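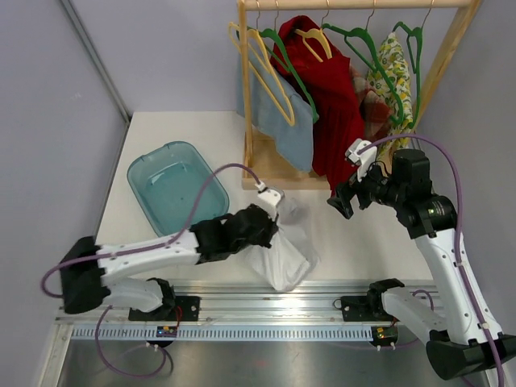 ## 4.2 Planning around a cluttered rack

**Figure 3.** The two-arm cell during a hanging task. The left gripper is at the white cloth; the rack already carries garments of different lengths.

Cloth is where our planner, Prorard, gets to show what it can do. A hanger is thin, it swings, and from many angles it hides behind whatever hangs next to it (see the green hanger nearest the right upright in Figure 3, which is almost edge-on). Early versions treated the whole rack as one solid box. That kept the arms safe, but it also ruled out most of the useful grasps!

Prorard now keeps two maps. The first holds the rigid parts: rail, uprights, base and basin. The second holds soft regions that an arm may brush against at low speed, and it is rebuilt 8 times per second from the segmented camera view. The planner samples up to 2000 candidate paths for both arms together and scores each one by clearance, cable bend and how much fabric it would disturb.

The cable term was suggested by Orestis Balaskas, and we were delighted by how much it helped. Without it, the planner happily picked wrist turns that pulled the camera cable tight. With it, 67 of the trials in the Brernemell set finished without a stop, and only 17 needed a second plan.

Long garments are still the hardest case. The red one in Figure 3 reaches past the front edge of the rack, right where the second arm would like to pass, and Prorard tends to take the wide route around it. Section 4.3 looks at whether a learned model of fabric motion can shorten that detour.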